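## Second pair of handheld grippers, or save up for an arm?

**tablefive** wrote:

Right, the Busolthorpe lot have some money to spend at last and I'm far too excited about it! The pot stands at 1,128 pounds. We've been running one pair of handheld grippers on kitchen jobs (hanging utensils on a stand, mostly) and there's a queue for them every single session. I'd love a second pair so two people can record at once. The other camp wants to bank the lot towards a proper arm next year.

Prices so far: 232 each for the grippers from a seller in Brirnovdale, so 464 the pair, plus cables at 18 a go. Delivery not included, grr.

Talk me into it or out of it please.

**narkud_nell** wrote:

Into it! We did the same at Narkudbridge and it was the best money we spent all year. People who'd been hanging back suddenly got stuck in, and we went from one job an evening to three or four. Do buy spare cables though, more than you think. Ours go at the plug end.

**offcut** wrote:

I'd bank it. Two pairs means two tables, two sets of tripods, two lots of storage, and someone has to sort through twice the recordings afterwards. Have you budgeted for drives? I bet you haven't.

**tablefive** wrote:

> Have you budgeted for drives?

Er. No. Good shout. I'd pencilled in a second tabletop and some clamps and then got carried away looking at utensils.

**offcut** wrote:

Everybody does. Price the drives first and see what's left. And an arm will want its own bench and a decent power supply, so whatever you save for it, save more.

**narkud_nell** wrote:

Fair on the drives, but I don't agree about waiting. An arm with nothing recorded for it to learn from just sits there. Also ask whether the seller does a price for two pairs, ours knocked the postage off in December.

**Ban** wrote:

Which wrist plate do they come with? We had to swap ours and it added 18 per side, which is the sort of thing that wrecks a tidy spreadsheet.

**tablefive** wrote:

Will ask about the plate. Gone back to the sums tonight and I'm leaning towards one extra pair, four cables and a drive, with the rest put by for the arm. That's our current table, and I'd want the second one set up the same way, stand and all: 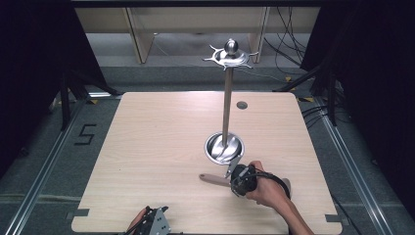
**offcut** wrote:

All right, I can live with that split. Get the drive price in writing before you order anything, and keep a bit back for delivery.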